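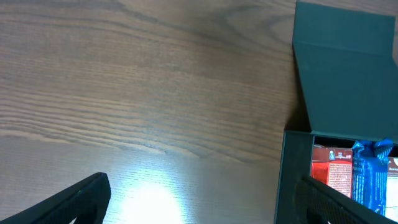 The open gripper at the green box, seen from the wrist camera.

Teaching by hand: news from the Warnis bench

Since our last newsletter the small team at Balham has spent most of its hours on one task, which we call box packing. The arm must take a packet from the table, put it upright in a box with a hinged lid, and later take it out again. For a person this is a matter of seconds. For our arm it needs many demonstrations, and every one of them is given by a human who holds the controls.

We use two ways of showing. In the first, the operator sits at a desk with the Kanano hand controller and moves the arm from a distance, looking only at the picture from the wrist. In the second, the operator stands beside the arm and guides it directly by the hand, with the motors set to be soft. Both ways are recorded in the same format, so that the Gentile software can learn from them together.

By 28th September we had 1386 recordings which passed our check. Of these, 400 were made by hand guiding and the rest by remote control. Another 69 were put aside, mostly for the reason that the operator stopped in the middle to think. A pause of this kind looks harmless, but the arm learns it very faithfully, and then it also stops in the same place.

The difficult part is the tight box. When the packets stand side by side there is very little space for a finger to go in between them. New operators like to come straight from above and press. We now ask everybody to come a little from the side, open the fingers wide, and wait until both tips are visible before closing. Shiny wrappers with twisted ends need special patience – if you take them by the twist they turn in the grip, so please take them lower, by the body.

Some words about light. The table reflects the lamp, and the bright spot moves over the picture when the wrist turns. We discussed covering the table with cloth and decided to leave it as it is. The people who will use this arm later will have tables like ours, and lamps too.

Operators who join us for the next round should read the short guide on the Warnis page first, and plan for sessions of 2 hours with a break. Left-handed colleagues are especially welcome, as we have very few recordings from them. In December we want to begin with closing the lid, and for this we still look for boxes with different hinges – if you have an old one at home, bring it with you.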